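# Two-arm cup stacking in simulation: second arm releases too early, stack falls over

**Tags:** simulation, dual-arm, grasping, student-project

I'm on a student team entering the Clondumance challenge (simulation track, dual-arm category). The task is to stack tapered cups with two arms that share one table. We have blue, green and black cups plus a small red block, which must not be moved. Our controller is written in Python against the Drutel simulator, using the stock two-arm cell.

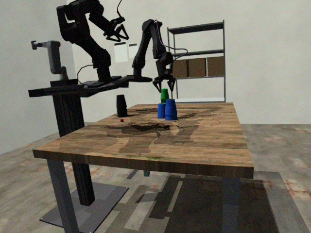
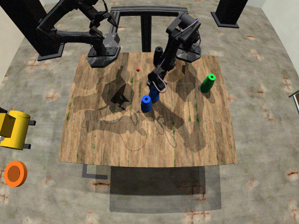
Side view of the cell first, then the table from above. In both, one gripper is over the cups and the other arm is held clear.

The sequence is a plain state machine: approach, descend, close, lift, move over the target, descend, open, retract. One arm works while the other waits. The first stack usually works. The green cup on top of the blue ones is where things go wrong. In a batch of 26 runs with the same start positions, the green cup ended up tilted or on the table in most of them. The logs show the gripper opening before the cup is seated.

What I have tried so far:

- Lowering the release height. Slightly better, then the fingers begin pushing the lower cup sideways.
- Slowing the final descent by half. No visible difference.
- Raising the friction on the cups. Worse, the cup now sticks to one finger on release.

The release state is triggered by time: 425 simulation steps after the start of the descent. This is the relevant part:

```
if state == "DESCEND":
 move_to(target_pose, speed=v_place)
 if step - t_start >= 425:
 state = "OPEN"
```

Should I tune the step count, or is there a standard way to detect that a cup is seated? We don't have a force sensor in the rules configuration, only joint positions, joint efforts and the camera images. Object poses are hidden during scored runs.

---

## Answer 1 (accepted)

Drop the timer. A fixed step count assumes the descent always takes the same time, and it doesn't. When you halved the speed you kept 425, so the gripper opened even higher up than before. Any benefit from the slower approach was cancelled by the earlier release. That test should be repeated after the fix.

You do have joint efforts, and that is enough. While the cup hangs free, the effort on the shoulder and elbow joints is close to constant for a given pose. When the cup makes contact, part of the load moves to the stack and the effort changes. Record a baseline a little above the expected contact height, then look for a change that lasts several steps:

```
if state == "DESCEND":
 move_to(target_pose, speed=v_place)
 d = abs(effort() - baseline)
 hits = hits + 1 if d > threshold else 0
 if hits >= 3:
 state = "OPEN"
 elif z() < z_min:
 state = "ABORT"
```

Notes:

1. Take the baseline while the arm is already moving down at `v_place`. A baseline taken at rest includes none of the joint friction and gives false contacts as soon as the motion starts.
2. Filter the signal. Raw efforts in Drutel are noisy at the default solver settings. A short moving average is fine.
3. Keep the abort height. If the cup has slipped in the fingers, the contact comes late or never, and you want to go back up instead of pressing into the stack.
4. Open slowly. If both fingers don't leave the wall of the cup at the same moment, the last one drags it. Open by a few millimeters, wait, then open fully and retract straight up along the cup axis.

Put the friction back to its original value. With a tapered cup a high coefficient lets one finger carry it on the way out, and I'd expect the scored runs to use their own values anyway.

Also check your target pose. The height gained by nesting a cup is much smaller than the height of a cup. If you compute z from full cup height in one place and nested height in another, the release will be wrong whatever the trigger is.

> **Comment (asker):** Effort trigger works. I had to set the threshold separately for each arm – same model, but the bases are mounted differently and the baseline isn't the same. Repeated the batch of 26 with the slower descent and had 2 failures, both from a bad grasp at the start. The nested height was also wrong in one place.

> **Comment:** For the bad grasps, compare the finger opening after closing with the expected cup diameter. If it's off, put the cup down and regrasp before lifting.

---

## Answer 2

We had something similar in the Tostar club last season, and for us it was the parked arm. Its shadow fell across the table and our color detection split a cup into two blobs, so the target center was off to one side. Log the detected center next to the commanded x and y for a few runs and see if they drift when the other arm moves. Detecting in hue instead of RGB helped a lot. Moving the park position helped more.

It won't explain the early opening, but it might explain the tilt.

---

## Answer 3

Try increasing the solver iterations. Sýkora's course notes have a section on contact settings, I don't remember which one. Fixed it for me on a different task.

> **Comment:** More iterations will reduce jitter in the stack, but the release is on a timer here. It would still open at step 425.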